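Sorting drinks bottles for the return point

Keep one tray by the sink for empties and use it for nothing else. A shallow plastic one with a raised lip is easy to wipe out.

1. Empty the bottle and rinse it with cold water. Stand it upside down for 20 minutes.
2. Leave the label on. The return machine at Burnine reads the barcode, and a torn one gets rejected.
3. Don't crush the bottle. If it has buckled, blow into the neck to push the sides back out.
4. Stand the bottles upright in the tray, with clear and green kept apart.
5. When the tray is full, move everything to a bag. Ours holds 21 large bottles.

Glass goes to the Plemura bank, which is emptied on Tuesday. Svitlana Zakharchenko keeps the spare bags if you run out.

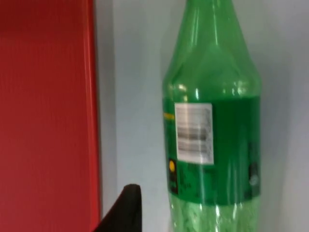
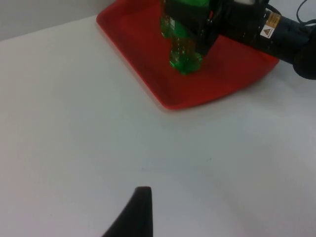
Green plastic bottle with its label left on, and the red tray.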